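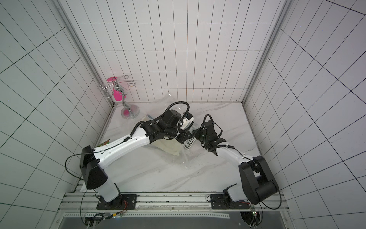

2 min read

Zunari two-arm bench cell, with Toma or Closdale grippers

The Zunari is a two-arm bench cell for labs and small workshops that want to try grippers on awkward items before choosing one. It comes as a single unit: aluminium frame, tiled walls, marble-patterned floor and a pair of arms bolted to the front rail. You can order it with either of the two grippers we stock, or with one pair of each for side-by-side trials.

Both arms reach in from the front corners and can work on the same item near the middle of the floor. Clear plastic bags are a good test of this. They crumple, they catch the light and they give a camera very little to hold on to, so we use one in most of our gripper trials, usually with other goods in or under it. A cup stand goes in a back corner for hanging and unhanging tasks.

Choosing a gripper

The Toma is the narrower of the two. It gets into folds and under loose edges more easily, and it is the one we suggest for bags, cloth and thin packaging. Its jaws are short, so wide boxes need both arms.

The Closdale opens wider and holds rigid items more firmly. It does well on cups and boxed goods. On film it tends to pick up more than you want, and you may have to slow the closing speed in the controller to get a clean pinch.

Both use the same wrist mounting and the same cable. A swap takes one hex key, but the controller has to be restarted afterwards and the jaw limits set again. Limits saved for one gripper will not be right for the other.

Camera

The cell is supplied with one fixed camera for an overall view of the floor. Wrist cameras are an extra and fit either gripper. If your work is mainly with clear or shiny items, we would add them — with two arms close together, the fixed view of the jaws is often partly blocked by the wrists.

Controller

The Wuranton controller runs both arms from one box. It stores 63 named routines and keeps a separate log for each arm. Version 3 of the software is needed for mixed gripper pairs. Older units can be updated free of charge.

What is supplied

Frame with tiled walls and floor
Two arms with base plates and fixings
One pair of grippers, Toma or Closdale
Fixed camera
Wuranton controller and cable set
Spare jaw pads

Test items are not included.

Care

Wipe the floor with a soft damp cloth and dry it before running. Check the cable clips on the upper links once a week and replace any that have worked loose. Keep bags and cloth away from the shoulder joints.

Order code: 1525
Delivery: 17 working days
Second gripper pair: order at the same time to have both set up before dispatch

Page updated 7th December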